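Small press reading board > Books and zines > Is the Drillura reprint worth buying?

mtoledo_e
Joined August 2018

I have the first printing of The Grelivex Papers by Ornella Rizzi, the stapled one, 113 pages. Drillura now sells a reprint with a new introduction. Has anyone compared the two? The shop page only says "expanded."

yurt_s
I own both. The introduction is by Mirko Marchetti and runs four pages. The chapter on the Usel radio station is longer by two letters from readers. The rest is the same text with the typos fixed.

paperlantern
They also dropped the index. For a book like this that's a real loss -- half the fun is chasing one name through every chapter.
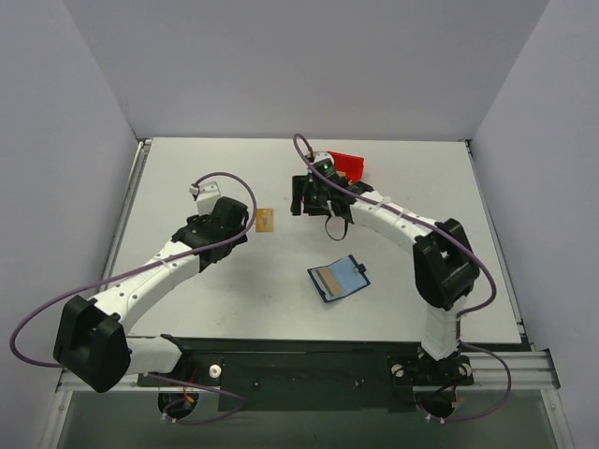 Replies, page 2

hip_ibarra
I don't agree that the index matters. It was wrong in the first printing anyway. Look up Quansah and it sends you to the bibliography.

paperlantern
Wrong in places, sure. I still used it every time I opened the book.

mtoledo_e
Does the reprint still claim the station was a front? I thought Rizzi took that back in a newsletter.

yurt_s
She softened it. The newsletter said she couldn't stand behind the second source. The reprint keeps the chapter as it was and Marchetti mentions the problem in one line.

hip_ibarra
One line is not enough. If your main witness falls apart, you rewrite the chapter. I like her writing but I stopped trusting that part years ago.

yurt_s
Fair, but she never sold it as proven. The first printing was 2,000 copies for people who already read this stuff.

mtoledo_e
Thanks, all. I'll keep my old copy and see if the library will order the new one.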